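Bell ringers wanted in Clarkadbridge — complete beginners very welcome

Posted 19/02/2021

If you have ever walked past the church in Clarkadbridge on practice night, heard the bells going and wondered who on earth was up there, then this notice is for you. We are the Clarkadbridge and Varkgate ringers, a friendly and rather mixed bunch, and we are looking for new people to learn with us as soon as the tower is able to open again.

We should say at the start that you don't need to be musical. Several of our best ringers can't hold a tune, and one of them is quite proud of it. You don't need to read music either, as ringing is written down in numbers, and you won't meet those until you have been handling a rope for a good while. Nor do you need to be a churchgoer. Some of us are and some of us aren't, and we all drink the same tea afterwards.

Strength doesn't come into it as much as people imagine. Our tenor weighs a good deal more than a cow, and she is rung most weeks by a retired dinner lady who stands five foot one in her socks. It is all in the timing, and timing can be taught. What you will need is a reasonable head for stairs (ours are stone, narrow and go round and round), the patience to do the same thing over and over until it clicks, and a willingness to turn up fairly regularly. If stairs are a problem, please do get in touch all the same — Varkgate is a ground-floor ring, with the ropes falling right down to the back of the nave, and we teach there as well.

Learners start on their own with one teacher and one bell. To begin with we tie the clapper so that it makes no sound, which spares your blushes and the neighbours' ears, and you learn the two halves of the stroke separately before putting them together. Most people can ring a bell safely by themselves after 9 or 10 lessons, though we have known it take four and we have known it take thirty, and the person who took thirty is now our steadiest ringer. After that you join in with the rest of us for rounds and simple call changes, and from there you can go as far as you fancy. A few of our band have rung peals, which means three hours without stopping. The rest of us think they are quite mad but we do bake them a cake.

We would be glad to hear from anyone aged eleven or over. Under-sixteens need a parent or guardian to stay in the ringing room for lessons, and a fair number of those parents have ended up learning too. There is no upper limit. Families, pairs of friends and people who have only just moved to the area and would like to know a few faces are all just the sort we are after.

There is nothing to pay for lessons. Once you are ringing with the band there is a small yearly subscription which goes towards ropes and outings, and if that would be difficult for you just have a quiet word. Wear something comfortable that doesn't ride up when you lift your arms, leave long scarves at home and bring a jumper, whatever the weather is doing outside. The tower has one heater and it has its moods.

As for when we begin, we can't give you a firm date, and we would sooner say so than promise something we can't keep. In the meantime we are holding a get-together by video call every fortnight, where Gayan Khan, our tower captain, talks newcomers through how a bell turns, what all the odd words mean and how a band works together. It is very relaxed and you may keep your camera off if you would rather. We are also making a list of names, and lessons will be offered in the order people joined it. We hope to have at least a few of our new learners ringing at the Gashaw Hall supper in November, even if it is only for a minute or two before the soup.

To put your name down, drop a note through the vestry letterbox or speak to Gayan on any of the video calls, the link to which is on the village website. Tell us a little about yourself, roughly where you live and whether you would prefer Clarkadbridge or Varkgate. We do look forward to meeting you. 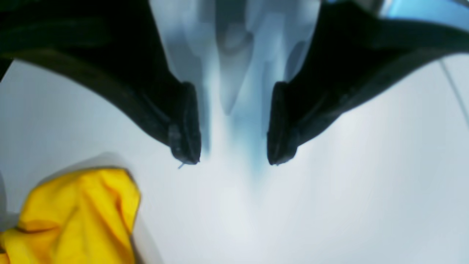

Do I need to buy my own rope or gloves before the first lesson?

Please don't buy anything. The ropes belong to the tower and stay there, and we ring with bare hands, as gloves make it harder to feel what the bell is doing.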